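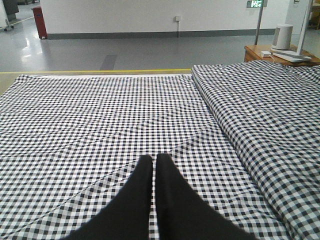 The arm was never going to be the expensive part. I had priced the arm. I had priced it so lovingly that I left a single line at the bottom of the spreadsheet called "misc" and gave it $99.

Misc is now in its third month of growth. Misc has ordered cable ties twice.

Last updated: March
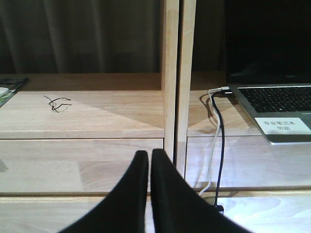

So I started the budget over, this time from the floor up. Power first, then cables, then anything that moves. Otport quoted me $1,459 for a second mount and a controller, shipping not included, with a lead time they described as "flexible." Skikix was cheaper and wanted the whole sum before they'd tell me what voltage it ran on. I have a folder for both quotes. The folder is also misc.

My rule for the next round is that every motor gets its own line for the cord, the plug and the place the plug goes. On the last order I missed 58 dollars of extension leads that way, plus my dignity at the hardware store.
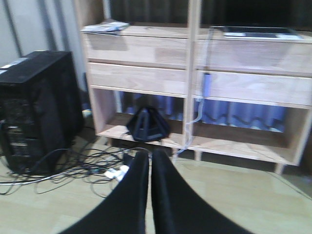
Daryna Hutsuliak thinks I should stop shopping for arms altogether and spend the money on spare fingertips, on the grounds that those wear out and arms mostly sulk. She also wants a real shelf for the chargers. I put both on the list, under arms.

Clurkura does fingertips in packs of 2, so I'm waiting on a price for a dozen. If it comes in under the Otport shipping, Daryna wins. 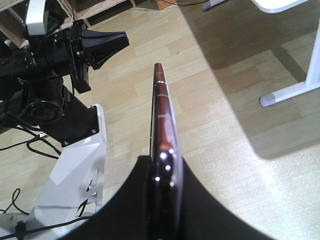
Phone in the grip, second arm at left.

Filed under: Robots, Money I Had
7 comments · 12 shares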